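Speaker notes: What we learned from the Flerar arm kit

Posted in March by Kaisu Lahtinen

Print this page | E-mail this page

14 shares | 3 comments

Slot is after the Friday coffee break. Start on time even if people are still finding seats. Laptop on the left, clicker in the right-hand pocket. Water before, not during.

OPENING

Good morning. I'm Kaisu Lahtinen, and I work on equipment trials at Stavenholm. I'm going to talk about one product, the Flerar home arm kit, which we had on trial for 17 weeks. We paid for it ourselves. Flerar knew we were testing it and answered our support calls like anybody else's, and they have not seen these notes.

The question we set out to answer was small. Can a person who is good with tools but has never worked with a robot get this kit running in an ordinary room, and keep it running?

Short answer, so you can relax: yes, with some complaints. The complaints are most of the talk.

(Pause. Ask how many in the room have used an arm kit of any make. If it's most of them, skip the next part and go straight to setup.)

WHAT YOU GET

The kit is an arm, a two-finger gripper, a wrist camera, a control box and a software license for one year. Price as we bought it was 1,542 dollars before shipping. The license renews at extra cost and the renewal price was not printed on the order page when we ordered. I asked. They sent it the next day. It should be on the page.

The arm comes assembled. The gripper does not. You put it on with the screws in the small bag, and the small bag is taped inside the lid of the large box, where I did not look. Say this slowly, people write it down.

The manual is good on the mechanical steps and thin on the software. The drawings are clear. The section on camera calibration is one page, and it needed to be four.

SETUP

From opening the box to the first move took us one afternoon. Most of that was the software install, which stopped twice and had to be started over. The second time we used a wired connection and it went through. If you are buying this kit, plan on a wired connection for the first day.

Flerar's sales page says the kit is made for normal rooms, and I think that is a fair thing to hold them to. Normal rooms have furniture in them. They have outlets in the wrong place and cords on the floor. We did our trial in rooms like that on purpose, and we did not tidy up first. 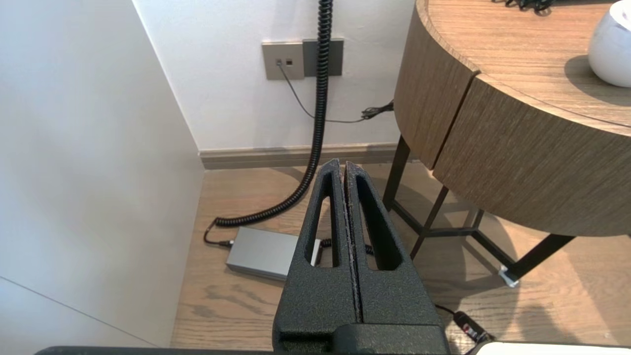
The wrist camera is the part of the kit I would pay for again. It looks past the fingers at whatever the gripper is headed for, so the person at the screen has a fair idea of where the tips will land. You do lose some of the view to the gripper itself. With the fingers closed, anything low and straight ahead can be partly hidden, and new operators tend to drive a little off to one side so they can see. We started teaching that as a habit in the second week.

Cables are where the kit has trouble. A coiled cord is an awkward thing for two straight fingers to pick up. It gives when you pull it, and when you let go it goes somewhere else. A flat, solid item like a power adapter is easier to grip, but then it brings its cord along with it. Our advice to operators was to go for the solid part first and move slowly.

(If running late, cut the next paragraph.)

We also had the arm's own cable to think about. The one in the box is short. We bought a longer one from Mfaume, who sell parts that fit this connector, and had no trouble with it. Flerar told us that using another maker's cable does not affect the warranty. Get that in writing if you do the same.

GRIPPER

Finger tips. They come to a narrow end, and that helps with small things. The finish is textured and held up fine. The cutouts in the sides keep the fingers light, and you get a bit of view through them, more than I expected. They also catch thin wire if you come in from the side. Come in from the front.

There is no force reading on the screen in the base version. You can see the fingers close but you can't see how hard they are closing. For a plug or a block of wood it doesn't matter much. For anything you'd be sorry to break, I would want the number. It is offered as a paid add-on, and I think it should come with the kit.

SUPPORT

We made 9 calls to support over the trial. In 8 of them the problem was fixed on the call. The one left over was the calibration drift, and that took a software update. They were polite all the way through and they did not pretend it was our fault.

Hours are the weak point. Phone support closes at 4 p.m., and we tended to find our problems at 4:30.

WHO SHOULD BUY IT

Small workshops, teaching labs, people who want to learn by doing. The Hudthorpe group bought two after they visited us and they use them for training new staff, which seems to me the right use.

I would not buy it for work that has to run all day with no one watching. The arm is strong enough, but the software asks for a person too often – a pop-up, a click, another pop-up. That may change with updates. I can only talk about the version we had.

QUESTIONS THAT WILL COME UP

Noise: you can talk over it in the same room.

Floors: the base has rubber feet, and they left no marks on ours.

Second-hand kits: the license does not transfer. Ask the seller before you pay.

Can it work from a battery: we didn't try.

Handouts are on the table by the door. The parts list is on the back, with the longer cable on line two.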